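Sprechnotizen Plovport-Treffen, Block 2: Vormachen statt Programmieren

(Stand 2019-06-23, Folien hat Chak-lun)

## Einstieg

Kurz hallo, dann gleich rein! Frage ans Publikum: Wer hat schon mal einen Roboterarm an der Hand geführt? Melden lassen, kurz warten.

Meine Geschichte mit Jusar erzählen: Wir wollten Gepäck greifen, und ich habe wochenlang Greifpunkte ausgerechnet. Dann hat Tahmineh den Arm einfach genommen und es ihm gezeigt. Das war der Moment, in dem ich umgestiegen bin (und ich freue mich bis heute darüber).

## Zwei Wege

- **Handführung:** Arm weich schalten, anfassen, Bewegung vormachen. Man spürt sofort, wo es klemmt. Nachteil: Die eigenen Hände geraten ins Kamerabild.
- **Fernsteuerung:** Wir sitzen daneben und schauen nur durch die Kamera am Handgelenk. Der Mensch sieht dann genau so wenig wie der Roboter, und das ist großartig, weil man sich keine Abkürzungen erlaubt!

Urmas hat beides verglichen, 200 Vorführungen insgesamt. 189 davon konnten wir zum Training verwenden. Zahlen langsam sagen, steht auch auf der Folie.

## Was die Kamera sieht

Jetzt Bild einblenden. Zeit lassen, die Leute wollen erst selbst suchen.

Stoff ist herrlich schwierig: Die rote Tasche wirft weiche Falten, und fast alles, was man greifen könnte, ist wieder aus Stoff. Beim rosa Rucksack zeige ich auf die gepolsterte Trageschlaufe, durch die man den grauen Untergrund sieht. Genau so eine Öffnung suchen geübte Bediener zuerst. Dann auf die beiden schwarzen Finger unten zeigen, mehr sieht man vom Greifer nicht.

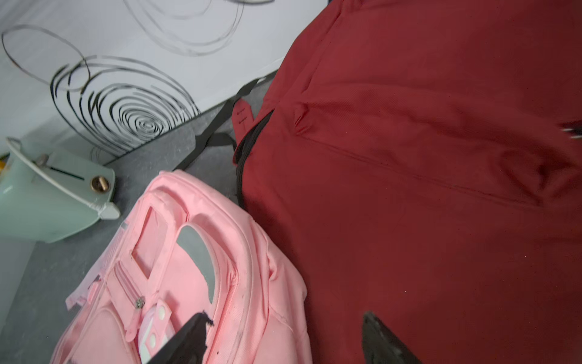

## Tipps aus der Praxis

- Langsam anfahren, aber nicht stehen bleiben. Pausen lernt das Modell mit.
- Fehlversuche drinlassen, wenn man sie sauber korrigiert. Mojtaba sieht das anders, gern auf ihn verweisen, er sitzt vorne.
- Nach jeder Vorführung die Taschen neu hinlegen.
- Bediener abwechseln, jeder greift ein bisschen anders.

## Übergang

Mehrangiz übernimmt mit der Live-Vorführung. Headset weitergeben, Steuerung vorher auf Pause!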